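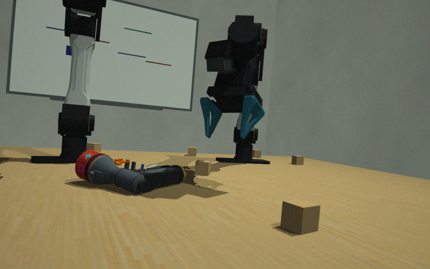
Zuvomcombe Oyster Farm: Pre-Season Dock and Workboat Checklist, with Comments

Covers: main dock, floating upweller, workboat Millet, gear shed, visitor path
Period: August walk-through, before fall tours and seed delivery
Marks used: OK / FIX (before next use) / WATCH (look again next month) / N/A

Comments follow each item. Last year's comments were "fine," "fine," and "see above," and the insurer wrote back asking above what.

SECTION 1. MAIN DOCK

1.1 Decking sound, no soft or lifted boards
FIX
Two soft boards near the hose rack, same two as last year. Someone has marked them with orange paint, so we can now see exactly where we are going to go through. Replace both and check the joist underneath while it is open.

1.2 Fasteners flush
OK
One screw standing proud by the cleat at the north corner, driven down during the inspection.

1.3 Non-slip surface on ramp
WATCH
Grit strips are worn through in the center, where people walk, and perfect at the edges, where they don't. Ramp is steep at low water. Good for another month if it is scrubbed weekly. Algae was thick enough at the bottom to qualify as a second crop.

1.4 Handrails firm, both sides of ramp
OK
Left rail has a little give at the lower post. Within what we allow. Tighten anyway.

1.5 Cleats and lines
FIX
Outer spring line is chafed to about half its thickness where it crosses the chock. It has been moved along and retied at least three times, going by the knots. Retire it. Do not put it in the "still good" bucket. The "still good" bucket is covered in 5.4.

1.6 Ladder reaches below water at lowest tide
OK
Bottom three rungs had mussels on them. Scraped. Anyone climbing out in bare feet would have remembered it.

1.7 Life rings present, with throw line attached
FIX
Both rings on their hooks. One had no line. The line was found holding the shed door open. Reattach it and buy a doorstop.

1.8 Posted load limit legible
WATCH
Sign reads 20 people, though the zero is fading and from the ramp it now looks like a limit of two. On some tour days that would be a mercy. Repaint.

SECTION 2. FLOATING UPWELLER

2.1 Flotation even, deck level
WATCH
Sits low on the east side. Either a float is taking on water or the seed has grown faster on that side. Check with bins empty before anyone celebrates.

2.2 Shore power cord and plugs
FIX
Cord jacket has a cut near the dock end, wrapped in tape. Tape is not a repair on a cord that hangs over salt water. Unplugged and tagged at 7:40 in the morning. Seed bins are on the spare cord until the new one comes.

2.3 Ground fault protection trips when tested
OK
Tested three times. Tripped three times. Also tripped once on its own during lunch, while the old cord was still under discussion. We took that as a vote.

2.4 Pump guard in place
OK
Volon pump, guard bolted on all four corners. Intake screen was half blocked with eelgrass. Cleaned. The log says the screen is cleaned daily. The eelgrass says otherwise.

2.5 Bin lifting frame and hoist
WATCH
Hoist is rated for 201 pounds, an oddly exact number, and we would all sleep better if we knew what happened at 202. A full bin of late-season seed comes close. Split the bins from here to October, and do not let two people "help" the hoist by leaning on the frame.

2.6 Hatch covers closed when unattended
FIX
Two open on arrival. A gull was standing next to one of them with the look of a supervisor. Add a latch to each cover.

SECTION 3. WORKBOAT MILLET

3.1 Hull, visible damage
OK
Scrapes along the port side from the pilings at Vidunley harbor. Cosmetic. The pilings came off worse.

3.2 Bilge pump, automatic and manual
FIX
Manual works. Automatic works if you tap the float switch with a wrench, so for our purposes it does not work. New switch ordered. Until it is in, check the bilge before every trip and at the end of the day, and write it down.

3.3 Life jackets, one per person aboard, right sizes
FIX
Enough jackets for crew. One has a broken zipper and one is a child's medium, which nobody on the crew has been for some time. Replace both. Inflatable jackets: check the cartridge dates. Two are due this fall.

3.4 Engine cut-off lanyard
WATCH
Present and works when pulled. It also had dust on it. The lanyard is for wearing. Whoever runs the boat clips it on before leaving the dock, including the short run to the near lines, including when it is flat calm.

3.5 Fire extinguisher
OK
Gauge in the green, bracket tight. Move it out from behind the oilskins so that it can be reached without folding laundry.

3.6 Flares in date
FIX
Out of date. We also found the previous set, out of date before those, saved "for practice." Take both to the drop-off at Vidunley. Do not practice.

3.7 VHF radio, test call
OK
Clear both ways from the outer lines. Laminated card with the distress call wording is still stuck beside it. Good.

3.8 Navigation lights
OK
Stern light came on the second time. Contacts cleaned, came on the first time after that.

3.9 Deck clear, nothing underfoot
WATCH
Clear on inspection day. The crew had been told when inspection day was. We will look again without the invitation.

SECTION 4. VISITOR PATH AND TOUR AREA

4.1 Path surface
OK
Crushed shell, raked. The washout by the culvert has been filled. Total spent on the path this year was 3,075 dollars, and it is now the best-kept thing on the property, including the house.

4.2 Barrier between visitors and working area
FIX
Chain is up but the "Staff Only" sign faces the staff. Turn it around.

4.3 Shucking demonstration area
WATCH
Cut-resistant gloves: four lefts, one right. Knives stored in the block, blades down. Visitors may try one oyster each with a glove on and a member of staff beside them. Confident visitors get the closest watching.

4.4 Hand washing station
OK
Water, soap, towels. The sign has been improved by a child's drawing of an oyster with legs. Leave it.

4.5 First aid kit
FIX
Bandages low, eyewash expired, no fewer than 100 safety pins. Restock from the list in the lid and give up some of the pins.

4.6 Jellyfish and weever notice at the slip
N/A
No wading on tours this season. Notice taken in and stored flat. It goes back up if wading does.

SECTION 5. GEAR SHED

5.1 Exits clear
FIX
Back door blocked by mesh bags stacked to shoulder height. Restack along the west wall. The door also sticks, as we learned once we had reached it.

5.2 Fuel stored in approved cans, away from heaters
OK
Cans closed, labeled, outside in the locker. Locker key is on its hook.

5.3 Pressure washer
WATCH
Trigger lock is stiff. Hose good. Eye protection was hanging on the handle, so that at least one of the two items gets used with the other nearby.

5.4 Rope storage
FIX
The "still good" bucket was emptied onto the floor and gone through. Very little was still good. Two lengths kept, the rest cut up short so it can't come back.

5.5 Bleach and acid kept apart
OK
Separate cabinets, both marked. Keep it this way. No jokes on this one.

5.6 Lighting
OK
One tube flickers over the bench. Spare fitted.

TO CLOSE OUT

Everything marked FIX in Sections 1 to 3 is done before the seed arrives. The shore power cord, the float switch and the flares come first, in that order. Section 4 is done before the first tour. Section 5 can run alongside, apart from the back door, which gets cleared today.

Each WATCH item goes on the board in the shed with a date beside it. Initial it when you have looked at it, and please look at it before you initial it.

Bring the completed sheet to the office dry. Last year's is still drying.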